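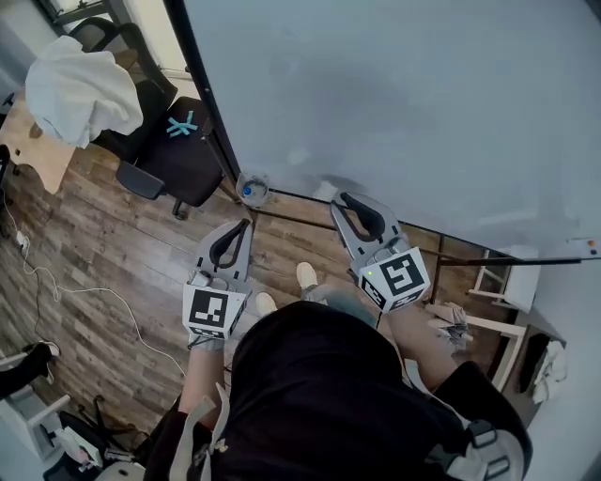 4.2 Wooden floors and the standing worker

Of all the surfaces we looked at in this project, wood gave us the most to talk about, and we were delighted by how much people had to say about it! Most of us think about chairs and screens when we think about comfort at work. The floor gets swept and forgotten. Yet the people we interviewed at Cloltance and Stota came back to it again and again, often before we had asked a single question about it.

The word they used most was "give." A wooden floor laid over joists bends a tiny amount under each step, far too little to see, and long-time standing workers are sure that they can feel it. Those who had moved over from the concrete hall at Stota described the change in terms of their calves and lower backs, and several said that they had stopped using a mat. We cannot say from interviews alone that the wood was the cause (the concrete hall was also colder, and its shifts were longer), but the agreement between people who had never met was striking.

Shoes turned out to be a bigger part of the story than we had planned for. Light-colored sneakers on a wooden floor, with a large white table close by, make up the kind of pairing discussed here (Figure 2). Soft soles and a floor with some give both take up part of the shock of a step, and we had expected them to do the same job twice. Our interviews point the other way. People in soft shoes were the ones who noticed the floor most, and they were very good at telling one part of a room from another. One worker at Stota could name the boards that sat directly over a joist, and preferred to stand between them.

The weekly comfort diaries add a second layer. We collected 800 entries over 11 weeks, the last of them in June, and read every one. Entries from the wooden rooms mention feet less often than entries from the concrete hall, and they mention noise a good deal more. Creaks, dropped tools and the scrape of a stool all carry. Snežana Todorova, who coded the diaries, suggested early on that noise should have its own category, and this was one of the best decisions we made. It let us see that the same person could rate a floor highly for comfort and poorly for sound in a single entry.

Finish matters too. The Jacobs building has an oiled floor and the Hivar annex a varnished one, and workers in the annex were quicker to complain of slipping when they turned on one foot. Many had taken to shuffling in small steps, a habit that we think deserves a study of its own. We would love to see it done with pressure insoles and a much larger group.

None of this settles which floor is best. It does show that standing workers are careful observers of what is under them, and that a 10-minute conversation can bring out details that our survey form missed completely. Section 4.3 takes up rubber and cork, where opinions were far more divided.

Contact the authors | © 2023 | Back to top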